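Zaltwood's cup library is back, and this time it covers the whole riverfront

If you were at the Zaltwood street fair last July, you probably remember the overflowing bins by the bandstand. This summer the town is trying something much better! A borrow-and-return cup program opens along the riverfront this month, with 33 food stands, cafes and juice carts signed up and more asking to join.

The idea is simple. You buy your lemonade or coffee, you get it in a sturdy reusable cup, and when you're done you drop the cup at any return station between the ferry landing and Heitmann Park. No deposit, no app, no sign-up. The cups go to the dishwashing room at the old Brellon cannery and are back on the shelves by 7 the next morning.

A trial run last fall was small, just the weekend market and the skating rink, but people took to it right away. Of the 801 cups handed out during the trial, all but a handful came home again (one was mailed back from two states away, with a very nice note). The town had planned for losing a lot more than that, so the money set aside for replacements is going into extra return stations instead.

Single-use paper cups won't disappear overnight. Stands that still have a supply can use it up through the end of the season, and hot drinks to go will stay in paper at the ferry landing, where most customers are headed straight onto the boat. 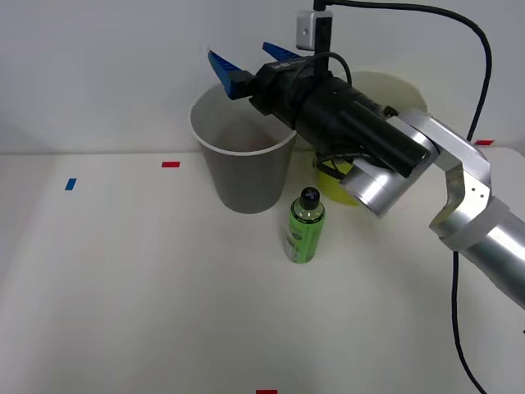 Where to return your cup

There are six stations in all, painted bright orange so you can't miss them. Two are at the ferry landing, one is outside the library, one is by the playground in Heitmann Park, and the last two are at either end of the market hall. The library station is the one to use after dark, as it stays open until 10 p.m. and has a light over it.

Please tip out ice and leftover drinks first – each station has a drain on the left side – and leave lids and straws in the bin next to it. You don't need to rinse anything. Cups from home are welcome at every stand, too, as long as they're clean and hold at least eight ounces. Several stands are knocking a little off the price if you bring your own, and the juice cart by the footbridge has been doing so for years.

The wash room is a story in itself. The cannery had been sitting idle on the north side since Brellon moved out, and the loading area turned out to have exactly the water lines and floor drains the program needed. A secondhand conveyor washer from Zorstead went in over the winter, and it can get through a full day's worth of riverfront cups in a single evening shift. Four part-time jobs come with it, all of them filled by people from the neighborhood.

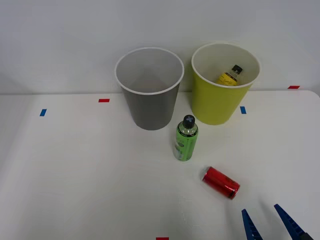

Schools are getting in on it as well. The middle school will borrow a few crates of cups for its field day, and the swim club wants them for the summer meets, where the snack table goes through an amazing number of drinks in one afternoon. Any group in town can ask for a crate free of charge, up to 80 cups at a time, by filling out the short form at the library desk. Give them a week's notice if you can. Crates come packed and stacked, and they go back the same way, dirty cups and all.

Stand owners seem happy so far. Storage was the big worry in the spring, with so many of the carts having hardly a spare shelf, and the answer was morning and midafternoon drop-offs by cargo bike. The bikes will also pick up from the return stations on the way back. Watch for them on the river path, especially near the footbridge, where it gets narrow.

The town will look at the numbers again in October and decide whether to keep going through the winter. Bowls and forks could be next, and the noodle stands have already asked about them!

Got a question or an idea for the program? Leave it in the comments and we'll pass it along. 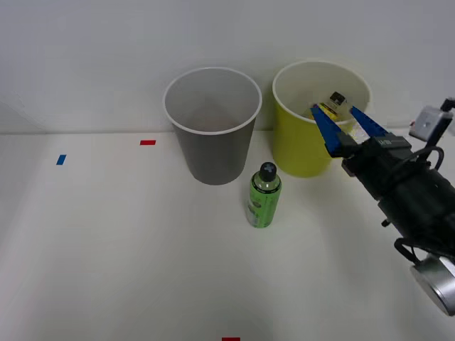 Comment from Riverpath Reader
So glad this is growing! We used the cups at the rink last fall and my kids loved being the ones to drop them off. Could there be one more station at the north end of the footbridge? We usually finish our drinks right about there and it's a long walk back to the market hall with a stroller.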